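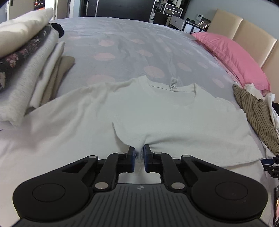 GRANT REPORTS / CLOTHING AND LINEN

Ukville Clothing Room: progress report to the Rasach Fund
Jan 21, 2024

Dear Tiina,

Thank you for your patience with us over the holidays, and for the kind note you sent with the second payment. I promised you a proper account of where the clothing room has got to, and I have put the kettle on and sat down to write it, so I hope you will forgive me if it runs a little past the two pages on your form.

When we applied to you, the trouble was never a shortage of clothes. People in Ukville are generous and the bags kept coming! What we lacked was the means to get a garment from the bag to a family in a state that any of us would be glad to receive it in. Things were clean, mostly, but they went out crumpled and bundled, and a family moving into an empty place had to sort through the lot on their first evening. Your grant was meant to change that, and I am happy to say it is doing so.

Since the last report we have sent out 151 household parcels. Each one now holds folded clothing for every member of the family, bed linen and towels, with a card on top listing what is inside and the sizes. Jitendra Mittal designed the card and it has been through more versions than he would like me to mention. The present one has large print and little drawings of the garments, which the children seem to enjoy as much as anybody.

The folding

I know that folding T-shirts sounds like a small thing to put in a report, but they make up a good part of what we handle, and they are where we learned the most. A plain white short-sleeved shirt shows every crease you put into it. Tyyne Pelkonen, who worked in a hotel laundry for many years and has taken charge of our training afternoons, has us lay the shirt out on a bed with the neckline pointing away from us, smooth the shoulders first, and only then take hold of the cloth lower down. If you start at the hem, the wrinkles travel up to the collar and stay there – I did it wrong for weeks before she caught me.

We fold on beds because beds are what we have, and because they are what the families will have too. The two spare beds in the Plunari building have turned into our main work surface, and they are a good width for it, although they are low and hard on the back after an hour or so. Trefor Mostyn has offered to raise one of them on blocks. If that goes well he will do the other in March.

We have also changed our minds about labels. We used to snip out the care labels, thinking they looked tidier gone. Tyyne was firmly against this, and she was right, as people need to know how to wash what they are given. The labels now stay in. On the white shirts many of them have print so small that it is a struggle to read, and we copy the washing instructions onto the parcel card wherever we can make them out.

Money

You asked for plain figures. Of the original award we have spent $3,443 up to the end of the year. The largest share went on laundry costs, followed by the shelving and then the boxes and card. We had put aside $1,000 for a second-hand dryer and have not touched it, as the one we were hoping for was sold before we could get to it. Jarmo Pitkänen is keeping an eye out for another, and with your agreement we would like to carry that sum over into the next period.

What has not gone so well

The evening sessions have been thin. We planned for two a week and have managed one, and in the cold spell before Christmas we canceled several of those. The afternoons are much better attended, and we would like to move the hours across if you have no objection. Children's sizes are also a worry. We have plenty for babies and plenty for grown-ups, and a great gap in the school years, when clothes seem to be worn until there is nothing left of them to give. Jitendra has written to the school at Ene to ask about a collection there, and we are waiting to hear.

Coming up

Between now and the spring we hope to send out another 90 parcels and to put together a short folding guide, written by Tyyne in her own words, that can go into the box for anyone who wants it. She has finished the page on shirts and is working her way through fitted sheets, about which she has strong opinions. I will send you a copy as soon as she lets me.

Do come and see us when the roads are better. Thursday afternoons are the liveliest, and there is usually cake.

With warm thanks from all of us,

Jarmo's deputy and your regular correspondent at the Ukville Clothing Room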